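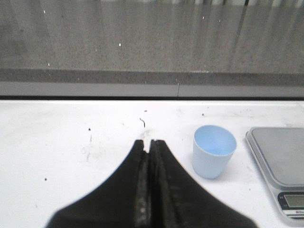

Reviews > Grippers and accessories
November 2025, by a reader in Udovis

Usivach soft pads, 8 months of use

I bought the Usivach pads for our two-finger gripper, to put light cups on a kitchen scale. In the first months I was very satisfied. Then the cups began to slip. At 50 percent force the arm lost a cup on almost every long run, and it did not stop, because no fault was reported. The inner surfaces are now scuffed. The manual gives no limit for wear, and I think this is a serious lack.
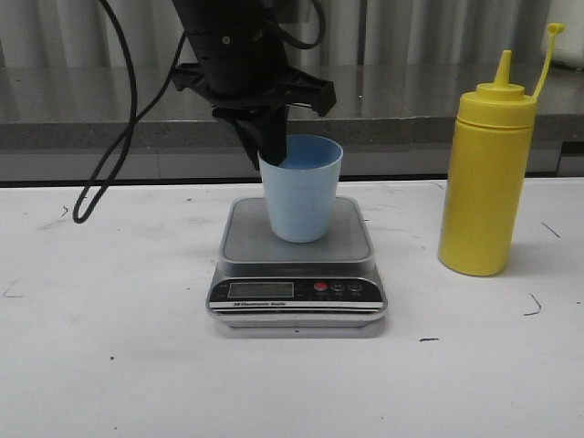

Should you buy them?

For light plastic, yes, but check the pads often. I would not use them with glass.

Comments (2)

tirnden_lab: Same with us, after 3097 cycles.

pk174: Did you try the Drummond pads? They are harder, but they hold.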